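Estance Residents' Forum
Board: Waste and Recycling
Topic: Proposed change to green bin collection

records_desk
Posted Feb 28, 2021
Members are advised that the proposal to move green bin collection from weekly to fortnightly has been placed on the forum for comment. The full text was printed in the residents' bulletin and copies remain available at the Harkoron Street office. Comments received in this thread will be attached to the paper that goes to the next general meeting. Members are asked to keep to the subject and to give their section of the estate when replying.

upperterrace7
Upper Terrace. I wish to record an objection. The paper treats the green bin as a garden bin, and for many households it is now mostly a kitchen bin. Food scraps left for a fortnight in summer will attract flies and rats. The bulletin itself asked us in October to put all food waste in the green bin, and residents complied.

Wijaya_Court_34
Wijaya Court. I do not share that objection. Most units in this court put out a bin that is less than half full. We pay for 122 collections a year across the three streams and the green stream is plainly the least used. Wrapping scraps in newspaper and freezing meat offcuts until the night before collection deals with the smell. My household has done so for nearly 16 years without difficulty.

upperterrace7
With respect, a household of two in a unit is in a different position from a family of five with fruit trees. The paper should have drawn that distinction.

lemon_myrtle
Lower Terrace. I would ask members to refer to the back number of the bulletin that dealt with contamination, as several points raised there bear on the question.

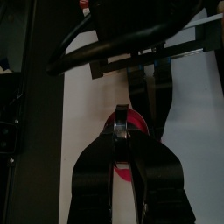 Residents' Bulletin, Vol. 7, No. 2, p. 16

Compostable liners are accepted in the green bin only where they carry the certification mark. Bags sold as "degradable" are not accepted. Fruit stickers, rubber bands and twist ties should be removed before disposal. Loads found to be contaminated are sent to landfill and the cost is recovered through the annual levy.

lemon_myrtle
My concern is with the last sentence. A bin that fills over two weeks is more likely to overflow into the wrong stream. Any saving on collection could be lost in landfill charges, and the paper contains no estimate of this.

Wijaya_Court_34
That is a fair point and I would support a request for an estimate. I maintain that the present service is more than we need.

eltar_lane
Eltar Lane. Could the proposal be amended so that weekly collection is kept over summer and fortnightly collection applies for the remainder of the year? I understand the contract permits a seasonal schedule on written notice.

upperterrace7
I would withdraw my objection if that amendment were adopted.

Wijaya_Court_34
I would not support it. Two schedules will lead to bins being left on the kerb in the wrong week, as happened when the paper and cardboard day was changed.

records_desk
The suggested amendment and the request for an estimate of landfill charges have been noted. Members who wish to second the amendment should do so in this thread, stating their lot number.

eltar_lane
Lot 34. Moved, if a mover is required.

lemon_myrtle
Lot 122. Seconded, subject to the estimate being provided before the vote.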